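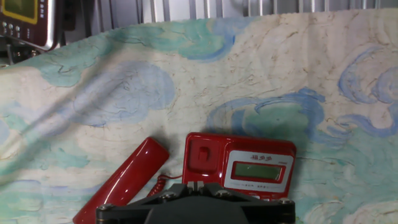

Reading time: 4 minutes

To: Holville Residence Services mailing list
From: Office of Building Communications, Holville
Date: 2024-03-27
Subject: Re: Corded telephones in resident rooms, handsets left off the base

Dear list members,

This message replies to the inquiry from the Kerkier wing, which is quoted in full below. As similar inquiries have reached this office from Mollel House, the reply is being sent to the whole list.

> The Kerkier wing has received 17 reports since February of room telephones that cannot be reached from the front desk. In most cases staff went to the room and found the handset lying beside the base, often on the bed or on an armchair cover. The resident was usually unaware of it. The wing requests guidance on three points.
>
> First, may staff replace a handset without asking the resident, or should it be treated as a personal belonging? Second, does a blank display mean that the telephone is out of service? Third, the wing would like to know whether the red telephones that some residents bring from home may stay on the building line, or whether they must be exchanged for the standard model.
>
> The wing also notes that the coiled cords are frequently tangled, and that residents with limited reach find the handset difficult to return to its cradle.

The office's position on each point is as follows.

1. Replacing a handset

Staff may return a handset to its cradle when they are already in the room for another purpose and no call is in progress. Before doing so, please lift the handset to the ear and listen. Residents who are hard of hearing sometimes put the handset down during a call in order to fetch a pair of glasses or a piece of paper, and calls have been ended in this way by well-meaning staff. If a voice is heard, please tell the caller that the resident will return shortly and leave the handset where it was.

A telephone is off the hook whenever the small switch in the cradle is standing up. On boxy models with a recessed cradle, like the red one shown with this message, the switch is easy to see once the handset has been lifted away. On flatter models it can be hidden, and a handset that looks properly placed may be resting on its own cord. Please press the handset down lightly at both ends.

Bedspreads, quilts and other soft covers are a frequent source of trouble. The base tips on an uneven surface and the handset slides out. Where the resident agrees, the telephone should be moved to the nightstand or to the shelf beside the bed. Where the resident prefers to keep it on the bed, a large book or a tray underneath will hold the base level. The resident's wishes come first in this matter, and the preference should be entered on the room card.

2. Blank displays

A blank display does not by itself show that a telephone is out of service. On many corded models the display is powered by small batteries in the base, while the voice circuit is powered by the line. Such a telephone may ring and carry calls normally with nothing on its display. Please check for a dial tone before submitting a repair request. Of the 80 repair requests closed by this office in the last reporting period, a good number concerned the display only.

Residents who rely on the display to see who is calling may ask for battery replacement at the front desk. There is no charge.

3. Telephones brought from home

Residents may keep their own corded telephones on the building line. Many of them have had the same telephone for years, and a bright color such as red is an advantage for those with low vision. The following conditions apply.

The telephone must give a clear dial tone and must ring loudly enough to be heard from the bathroom with the door closed. The line cord must run along the wall and not across the floor. If the markings are in a language that staff do not read, a card with the front desk extension, 546, should be placed next to the telephone. The card should not be glued or taped over the faceplate.

4. Cords

A tangled coiled cord can usually be cleared by unplugging it at the handset end and letting it hang until it stops turning. Cords that remain too short for the resident may be exchanged for a longer one from the supply room at Clellwood. Please allow 2 working days for delivery. The supply room carries black and white cords only, and residents with a colored telephone should be told this before the exchange is made.

The room checklist will be amended to include the position of the handset. Until the amended checklist is issued, wings are asked to record off-hook telephones in the remarks column, with the room number and the time.

Questions about this message may be sent to the list. Requests concerning a particular room should go to the front desk of the wing concerned.

Office of Building Communications
Holville Residence Services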